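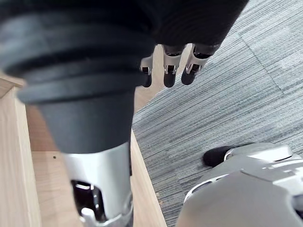 Figure 3. Wrist camera view during the soft-object task. The thumb is at left, three fingers project from under the black object, and the low wooden furniture and carpet tiles lie behind.

4. Household handling trials

4.1 Task selection

The chores used in this section were chosen from a longer list drawn up during the Rurnness pilot. A chore was kept if a person could do it without tools, if it involved contact with at least one piece of furniture, and if it could be reset by one operator between attempts. Chores involving liquids were dropped early. So were those that required opening a sealed package, as the packaging could not be made the same from one attempt to the next.

Five chores remained. These were picking up a soft object from or near a low piece of furniture, moving a rigid box from one surface to another, closing a drawer, turning a folded cloth over, and placing small parts in a bin. The last was carried over from the shop-floor work at Gitow and is included as a point of comparison. It is the only one of the five in which the position of every item was known in advance.

We make no claim that the set is representative of housework as a whole. It leaves out cleaning, cooking and anything done at a height above the shoulder. It does cover the three contact conditions that caused most of the trouble in earlier work: contact with a deformable item, contact with fixed furniture, and contact between the digits themselves.

4.2 Procedure

Each session began with a check of the joint offsets, followed by a slow opening and closing of each hand with nothing in it. The operator then placed the item and stepped back behind the marked line. A spoken instruction was given to the planner in one sentence, such as "pick up the soft item and hold it above the table." The wording was fixed for each chore and was not changed if the planner misread it.

An attempt ended when the system reported that it was done, when the operator pressed the stop, or when the time limit ran out. Fifty-three attempts were logged across the five chores. Attempts that ended because of a network fault were removed before scoring and are not part of that figure. Attempts that ended because of a planner fault were kept, whatever the state of the item at the time.

Scoring was done from the logs by Margareta Tudose and checked by a second author. Where the two disagreed the attempt was replayed and discussed. Most disagreements concerned the cloth chore, in which "turned over" proved hard to define for an item that had also been bunched up. We settled on a rule that more than half of the upper face had to be showing a different side. The rule is crude, and a stricter one would lower the result for that chore.

4.3 The view available to the controller

Much of the difficulty in the soft-object chore can be understood from what the wrist camera records. In Figure 3 the thumb pad takes up most of the left half of the view, and the object covers the upper parts of the three fingers. The fingertips can still be seen, though the one nearest the thumb is partly hidden behind it. Neither the top of the object nor its full outline is in view.

A controller working from this view alone has to infer the state of the grasp from a small number of cues. It can see where the tips are and which way they point. It can see the lower boundary of the object, which curves gently. It cannot see where the bases of the fingers meet the object, and a single view of this kind does not settle how much of the weight is being carried by which digit. The same limits apply to a human watching the recording, and in scoring we found that we leaned on the joint logs more than on the video.

The background presents a second problem. The striped carpet tiles have a fine, regular texture, and the stripe direction differs slightly across the seam between tiles. The Amini tracker, which was used without retraining, looks for texture that moves together. On plain surfaces it separated the hand from the floor reliably. Over the carpet it sometimes assigned part of the floor to the hand, mostly when the wrist was turning. The pale wood gave far less trouble, although its grain is also visible at this range. We suspect that the contrast between stripes is the cause but did not test this directly.

The straight boundary between wood and carpet was useful. It is long and stays visible when much of the view is blocked, and the pose filter used it as a reference in place of the object itself. We would not want to depend on it. A room with rugs, a sofa or a heap of shoes would offer fewer edges of this kind, and the ones it did offer might move.

4.4 Failure types

We sorted the failures by the first event that made success unlikely, and not by the last event before the stop. This matters for the soft-object chore, as an early poor contact may be followed by a long period in which the hand appears to be holding the item well enough.

The most common first event was an incomplete closure. The thumb came to rest against the item before the fingers had reached their planned positions, and the controller took the rise in thumb current as a sign that the grasp was complete. With a rigid box this is a fair assumption. With a soft item it often is not – the item gives way, the current drops, and the controller does not look at it again until the lift has started.

The second type was contact with the furniture. A low surface forces the wrist into a shallow approach, and the clearance between the digits and the edge is small. The planner treats the edge as a hard limit and stops short of it, which leaves the item out of reach. Relaxing the limit allowed the fingertips to brush the surface, and this did no harm to the pads. It did however disturb the joint estimates, and the following attempt usually had to begin with a fresh offset check.

The third type was loss of the item from view. When the hand closed, the thumb pad covered the part of the image in which the item had last been tracked, and the Amini tracker then latched onto whatever dark region was nearest. The pads are black. For a black item this error is almost built in, and we saw it often enough that later attempts used a short memory of the item's last known shape. The memory helped during closing and was of little use once the item had changed shape in the hand.

4.5 Comparison with the shop-floor chore

The parts-to-bin chore was run with the same hand, the same planner and the same time limit. Its failures were fewer and easier to explain. Most came from two parts lying against each other, so that the fingers closed on both. There was no case in which the item was lost from view, and none in which the surface beneath it had to be touched in order to reach it.

It would be easy to read this as showing that the shop floor is solved and the home is not. We would put it more narrowly. The parts chore was successful because the parts were stiff, their positions were known and the bench was clear. When the Gitow bench was left as the day shift leaves it, with trays and offcuts in place, the planner declined to start. A person doing the same job moves the trays aside without being told to. Our system has no such step, and adding one would bring in most of the problems described above for the home.

The Clastora scheduling layer was used in both settings to decide when to retry. It retries after any reported failure and gives up after five. In the parts chore a second attempt was often enough. In the soft-object chore a retry seldom changed the outcome, as the item was left in much the same position and the approach was planned in much the same way. A retry that altered the wrist angle by a fixed amount did better, though the number of such attempts is too small to support a firm statement.

4.6 Limits of the present results

All trials were carried out in rooms with even lighting and a level floor. The operator knew which chore was being run and may have placed items more kindly than a resident would. Time to complete was logged but is not reported here, because the speed limit set for safety governed it almost entirely.

The wrist camera was fixed in one position throughout. Moving it outward would reduce the share of the view taken up by the thumb, at the cost of a mount more likely to strike the furniture. We tried one such mount before the trials and removed it after it caught on a drawer pull. A second camera fixed to the room would avoid the problem in the laboratory but is hard to justify in a home, where the work moves from room to room.

On the question set out in Section 1, the trials support a limited answer. The system can carry out single chores with stiff items on clear surfaces. With soft items close to furniture it can begin the chore and sometimes finish it, but it cannot reliably tell which of the two it has done. Until the state of the grasp can be judged with most of the item out of sight, an operator has to remain within reach of the stop. Section 5 describes the fingertip sensing added for the next round of trials and the changes made to the closure test.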